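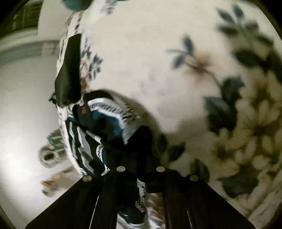 The Inventory at Achterberg House

Section One: The Upper Bedroom

The undersigned was engaged by the firm of Witcombe and Clellier to record the contents of Achterberg House prior to its transfer. The instructions were plain. Every article was to be entered once, under the room in which it was found, with no remark as to sentiment.

The upper bedroom was entered on 11 January 2023 at nine in the morning. The bed was made up with a cream floral sheet. At its side lay one garment, patterned, in black, white and deep blue, with a band of small dark zigzags. It had been left in a heap. It was assigned number 463.

The form requires that clothing be described as folded, hung or boxed. There is no provision for a garment left as a person leaves it who means to come back after breakfast. The undersigned wrote "folded" and then, the entry being false, folded it.

The house had been closed since December. The firm's letter stated that the tenant had departed for Draramow and wished nothing forwarded. The wardrobe held 12 hangers and no clothes.

With the garment removed to the chair, the sheet could be recorded properly. The form allows one line for pattern. The undersigned used four: cream and tan flower, large; blue-grey leaves; a sprig on a thin stem; dark green leaves along the border. A supervisor later struck out three of them.

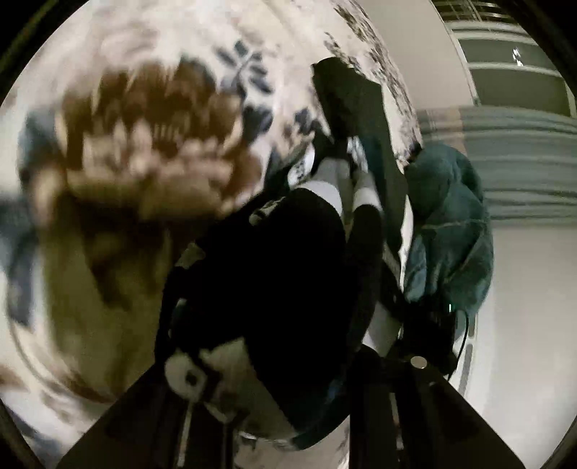

Section Two: Matters Arising

The completed inventory ran to 1,194 entries on 49 pages and was accepted without query, save one. The firm wished to know why number 463 appeared in the ledger but could not be located among the boxed goods.

The undersigned replied in writing that the article had been sent to Draramow by ordinary mail, at personal expense, and that the receipt was attached. The firm observed that this was contrary to instructions. The undersigned agreed that it was.

A parcel slip came back in the spring, signed in blue ink. It has been filed under the upper bedroom.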